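Carbon monoxide in rented homes: a note following the Dastel inquest

7 October 2024

The inquest into the deaths of two tenants at a converted house in Dastel closed last week. The coroner recorded that both died of carbon monoxide poisoning in April, after the flue of a shared boiler became blocked. Two further residents were treated in hospital and have since been discharged.

I attended the hearing on behalf of readers who wrote to me in the spring. Amber Claeys, who represented the families, asked why the boiler had not been inspected when the property changed hands. The managing agent, Arnout Kramer, accepted that no record of an inspection could be found. The prosecutor's office has yet to state whether charges will follow.
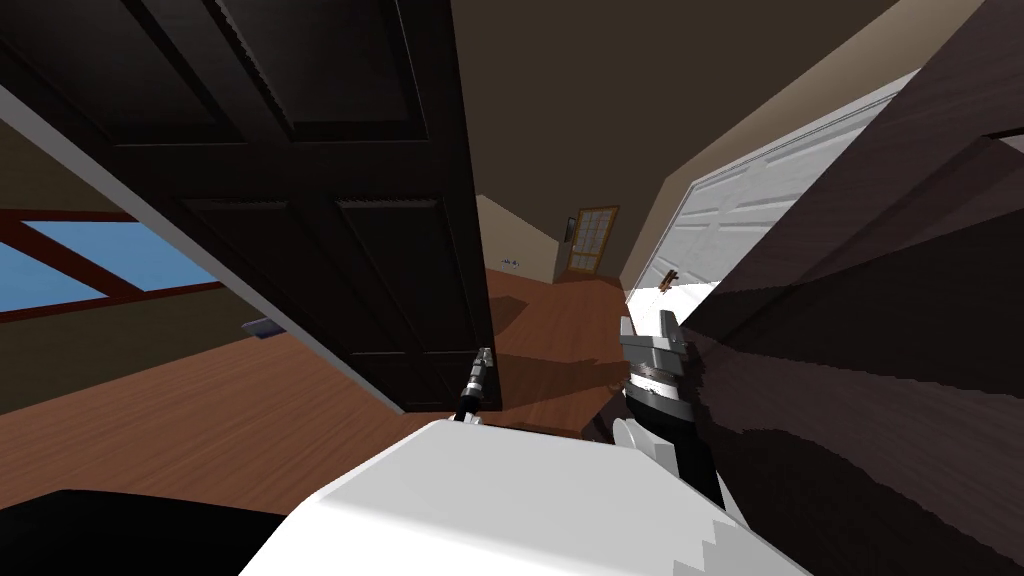 A panelled door standing open, with a corridor beyond.

The council in Clesville has since written to the owners of 600 rented properties within its area, requesting a copy of the most recent gas safety record. At the time of writing, 167 had replied. Jolien Michiels of the housing department informed me that reminders would be issued before any visits were arranged.

Tenants are advised to ask for the record in writing and to keep the reply. Headache, dizziness and sickness which ease on leaving the building should be treated as a warning. In such a case the appliance should be switched off, the windows opened and the premises left at once. Medical advice should be sought the same day.

The coroner's written findings are expected to be made available to the public. I shall add the reference to this page when I have received it.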